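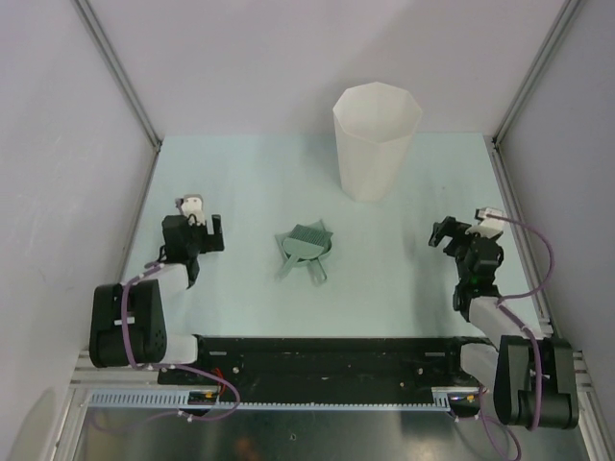

*Dustpan, brush and tall container on the tabletop.*

# Tradelport aid security incident notes

Short text records of attacks, abductions and detentions involving aid workers and clergy, taken from local radio bulletins and church newsletters. Compiled by Noémi Vörös and Gayan Debnath. Sieglinde Kröger checked the German entries.

## Contents

- `incidents.csv`: 600 records, one per line
- `sources.csv`: the 40 outlets we read, with language and region
- `notes/`: longer notes on disputed cases

Each record has a month, a country, the type of incident, the kind of organisation affected and a summary of no more than 1000 characters. Coverage stops at the end of October.

## Confidence

We use a scale from 1 to 4. A 4 means two separate outlets reported the incident and an employer or family member confirmed it. A 1 is a single report with no follow-up. Please don't quote a 1 as fact.

## What we left out

Names of victims, ages of children, ransom amounts and the location of anyone still held. Odette Marty removed these by hand from the older files. If you find one she missed, write to us privately and do not open an issue.

## Known problems

Rural areas are badly covered. Releases are reported less often than abductions, so an empty `released` field doesn't mean the person is still held. Some summaries translated from French keep the original word order.

Dirk Wunderlich is rewriting the import script. The old one drops accents.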